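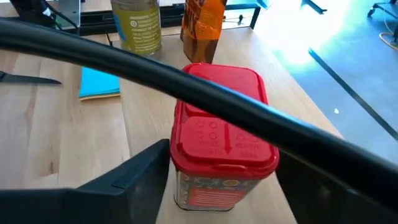 3.2 Lid wording and storage habits

Households in the Telberg survey were asked where they kept dried spices and how they opened them. Of the 40 kitchens visited, 20 stored spices on an open shelf. Lids varied more than we had expected. A red plastic lid with two flaps, one with small round holes and the word "SIFTER" molded beneath them, puts its wording in the same color as the lid, and older respondents often missed lettering of this kind. Hoshino found the same problem with flour tins in the Presell study.

Containers were also kept close to unrelated dry goods (Figure 2), and respondents then searched by cap color before reading any label.

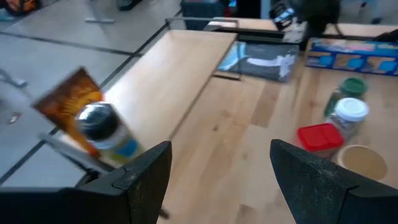 Figure 2. Container with black cap and pale label, beside a printed box.

Search times for the Arruda group are reported in Section 4.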